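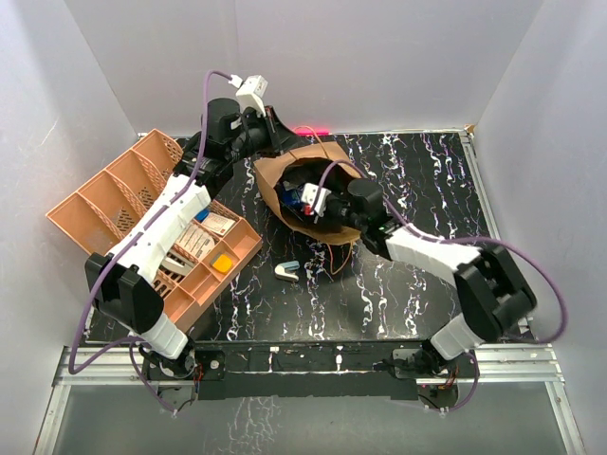 Section 4. Safe working at the two-arm cell

4.1 Who may use the cell

Only people who have signed the Ureo operator sheet may start the arms. Visitors and trainees may watch from the marked area if a signed operator is present. The sheet is kept in the Morsy folder by the door and is renewed every June. At the Prerbridge site, Brigitta Steiner holds the sheet. At Zellardale, ask Siebe De Graaf.

4.2 Before power is switched on

1. Check that both base mounts are tight against the front rail. A mount that can be rocked by hand must be reported and the cell left off.
2. Follow each camera cable from the wrist module back to the wall with your eyes and one hand. The loop at the elbow must be slack enough for the arm to reach full stretch. It must not be slack enough to catch on the gripper of the other arm.
3. Look for loose wires on the table. Any wire that is not part of the task is taken out of the cell.
4. Press and release each emergency stop in turn. The lamp on the control box must go red both times.
5. Write your initials and the start time in the log.

Note: Do not use tape to hold a cable to a joint. Tape leaves glue on the housing and hides wear. Use the clips supplied.

4.3 Setting out the objects

1. Place trays flat on the table, with all four corners supported.
2. Stand paper bags upright and fold the rim outward before the run. A folded rim holds the mouth of the bag open and gives the gripper a clear way in.
3. Keep single objects at least 90 mm from the table edge.
4. No object may weigh more than 400 g. Weigh anything you are unsure of.
5. Do not use glass, open blades, liquids, or anything under pressure. Staplers are allowed only when empty.

Caution: A tray can be pushed or lifted by the underside of a forearm while the gripper is busy elsewhere. If a tray tilts or hangs over the edge during a run, pause both arms before you put it right. Never reach under a raised arm, even a paused one.

4.4 During a run

1. Stay within reach of an emergency stop for the whole run.
2. Keep hands, sleeves and lanyards outside the walls.
3. When one arm is inside a bag or box, keep the other arm clear of it unless the task sheet calls for both.
4. If a gripper snags, pause first, then open the gripper from the control box. Do not pull the bag away by hand.
5. After any contact between the two arms, stop the run and fill in a contact report, however light the touch was.

The arms may be left paused with power on for up to 2 minutes. For longer breaks, park them and switch off.

4.5 After the run

1. Send both arms to the park position and wait for the lamp to go out.
2. Clear the table, including small items that have rolled behind a bag or under a tray.
3. Wipe the table top with a dry cloth.
4. Throw away any bag with a torn rim.
5. Enter the number of cycles in the log. At 2,000 cycles the gripper pads are changed – ask Roswitha Imhof for the spare set.

Changes to this section are agreed with Mechthild Danzer before they are printed. Last changed December 15, 2020: step 5 of 4.4 added.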